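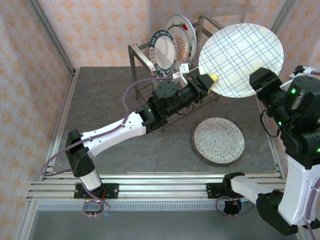

Kettle two-arm kit: worth the money?

benchrat22
Has anyone here bought the Kettle from Gurnov? It's £2567 for the pair of arms, rail mounts and grippers, or £2757 with the wrist cameras. I want it for table-top handling work, mainly crockery. The sales page is thin and I'd like to hear from owners.

plainbearing
I've had one since January. Assembly took me two evenings. The manual is fine up to the cable routing, then it gives you one drawing and leaves you to it. Leave more slack at the elbow than it shows. We run ours on plates and a wire rack.

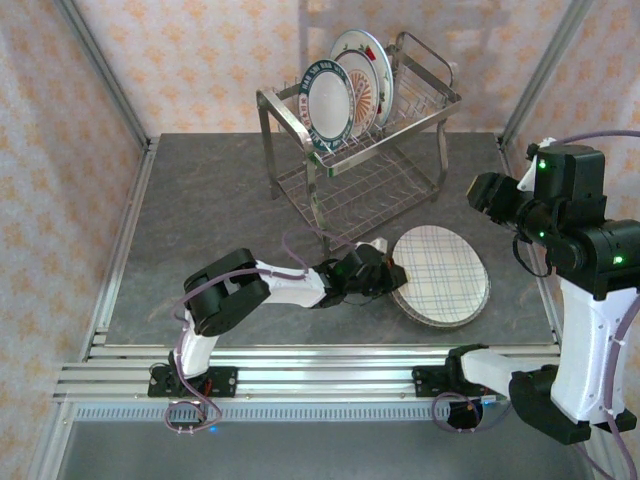
Kettle pair on the front rail, left gripper at the checked plate

The printed links are stiffer than I expected. Calibration drifts a little if you move the rail, so do it again each time you do.

Turkalura
For that price I'd look at the Jiltent. One arm, metal links, proper stop button in the box. Printed parts on a kit over two grand is a bit much.

plainbearing
One arm is no good to me. I want to pass things from one side to the other, and two Jiltents would cost a lot more. If a printed link breaks you can make another the same day.

Turkalura
If you own a printer. Plenty of buyers don't.

plainbearing
Fair point. Gurnov do sell a set of spare links but it was out of stock when I looked.

benchrat22
What are the grippers like on thin rims? That's my main worry.

plainbearing
Use the soft yellow finger pads. The lattice gives a bit and spreads the load over the edge. 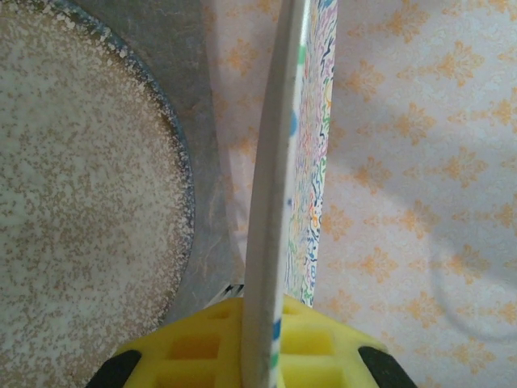 Grip force is set in software and the default is too high for china, so turn it down before you start. I'd also pay for the wrist cameras at the outset. Adding them later means taking the cabling apart again.

oddsprocket803
Second the cameras. I left them off my order and regretted it. I don't agree about the manual though, mine was poor from page one.

benchrat22
Thanks all. Does the £2757 include a power supply?

oddsprocket803
Yes, one for each arm. The leads are short, so get an extension.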